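Week 6 - Obituary and death notices: reading them as sources

Handout, first half of session. Bring this back Thursday, we will need the Dunlow extract again.
Room change still stands, Cerklow building, room 318.

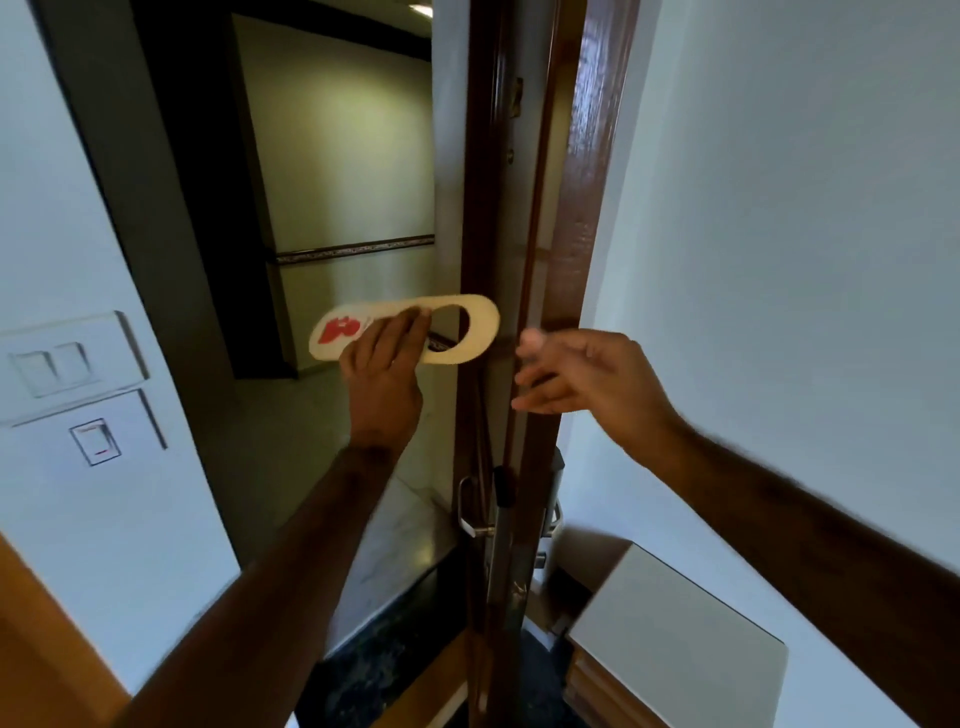
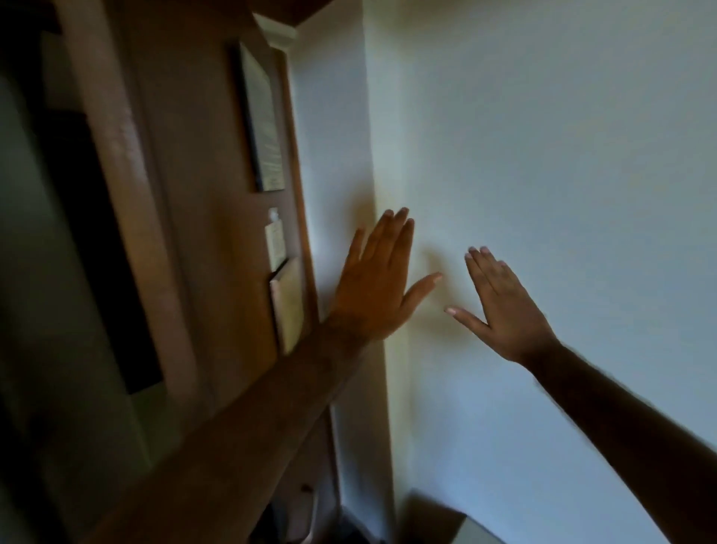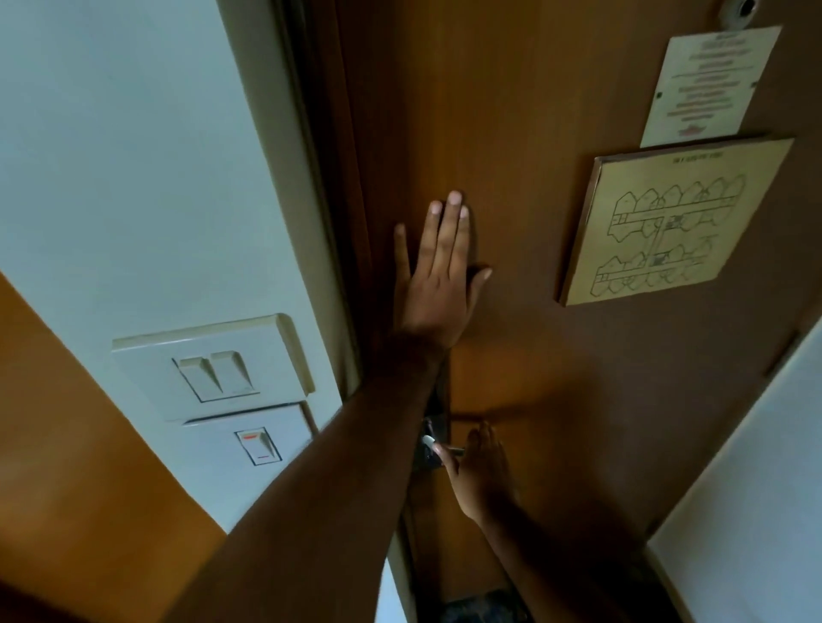

Department of Media and Public Life, Memness College

1. Three kinds of text, often muddled

Death notice. Paid for, usually by the family. Short. Name, date, place, funeral details. Paper checks very little beyond who is paying.

News report of a death. Written by the desk, same day if the person held office. Facts first, tributes after. Cause of death often missing or "after a short illness" - treat as a formula, tells you next to nothing.

Obituary proper. A life, written up. May have sat on file for years with the last paragraph left open. So the tone can belong to an earlier decade than the date on it. Check for this!

2. Order of parts (public figures)

Usual run: announcement, age, post held, funeral or memorial arrangements, then back to birth, schooling, first job, rise, offices, family. Local papers put arrangements high up as readers want to know when and where. Nationals leave them out or tuck them at the foot.

Note the jump from death to birth. Nearly always there. Writer then goes forward in time, so the last job may turn up twice, once at the top, once near the end, sometimes with different dates. When dates clash, don't pick the one you like. Note both and go to the office records.

3. The Dunlow extract

14 notices, all from the Dunlow weekly, all former councillors or officials. Read for:
- who is named first after the dead person (party leader? widow? employer?)
- verbs for leaving office: retired, stepped down, left, "was succeeded by"
- what years are skipped

The skipped years matter most. In notice 6 the account goes from a first election straight to the mayor's chain, with thirteen years gone. He lost his seat twice in that time. Notice says nothing of it. Not a lie, but you would get the career badly wrong if it was all you had.

Notice 13 does the opposite, gives a whole paragraph to the row over the bus station and one line to everything else. Ask who wrote it. Byline is the paper's own, and the paper had campaigned against the bus station.

4. Codes and politeness

"Did not suffer fools" - rude, probaly. "Tireless" - on a lot of committees. "Private" - would not talk to the paper. "Colourful" - careful with this one, can cover anything from loud ties to a court case.

Don't over-read though. A young reporter in a hurry uses the same phrases as everyone else becuase they are to hand. One phrase proves nothing, look for a pattern over several notices from the same desk.

Titles: check honours and ranks against the list in force at the time. Papers give people the highest title they ever had, even when writing about years before they got it.

5. Service and memorial reports

Follow-up pieces, a week or more later. Mostly lists: who came, who spoke, who read. Dull but useful. Absences can be checked too, with care (illness, travel, simply not noticed by the reporter). Seating order sometimes given for state or civic funerals - that is protocol, does not show friendship.

6. For Thursday

Read Rosser, chapter on the local press, the first part only. Skip the tables.
Pick one notice from the Dunlow extract, not 6 or 13. Write one side: what it tells us, what it leaves out, where you would look next. Name actual sources - minutes, election results, electoral roll. "The archives" is not an answer.

Hand in on paper at the start. Late ones go in the box outside the Cerklow office.

Spare copies of the extract are in the same place, please take one only.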